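3.2 Summer beds and what ends up on them

I started this part of the Verkthorpe study thinking I'd write about mattresses, and then spent most of it writing about mats. In the warm months a woven bamboo mat goes on top of the bed, the quilt gets pushed out to the edges, and the whole surface turns into something between a bed and a big low table. Jurgita Žukauskas and I went through 313 diary entries from the Kuvier households on this one point (she did the lion's share, I should say), and clothes came up again and again. The room in Figure 4 is one I keep going back to.

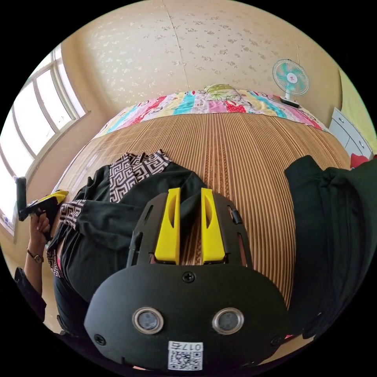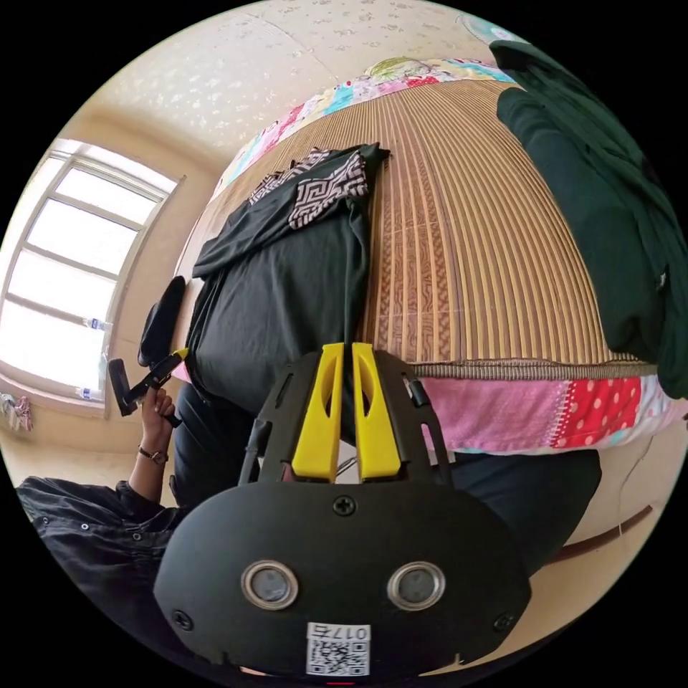
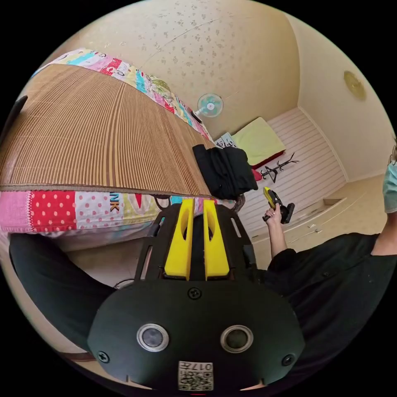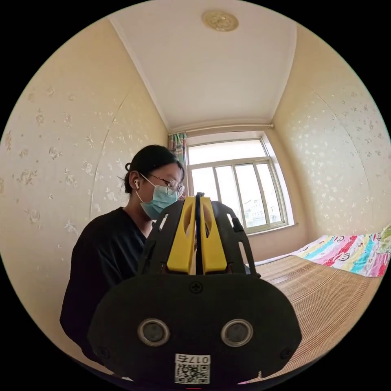
Figure 4. A bedroom in summer use. The woven mat is on the bed in the first three views; the last looks towards the window.

I'm very fond of the patchwork quilt – pink, turquoise, red, yellow and white – which shows up along the top of the mat and again around and beneath it in the third view. In the same view a black garment is folded and bunched on the near corner of the bed, and there's a wall fan angled towards the mat, so the bed clearly counts as a place to keep cool as well.

Does a bamboo mat have to come off before the bed is used for folding clothes?

It can stay where it is. Smooth the mat flat first and lift anything with buttons or zips when you move it, so it doesn't catch on the weave.

Our diary keepers mostly left theirs down from June until September, and several wrote that they liked folding on it better than on a sheet (the cloth slides, apparently!). Winter beds are another matter, and I come to those in 3.3.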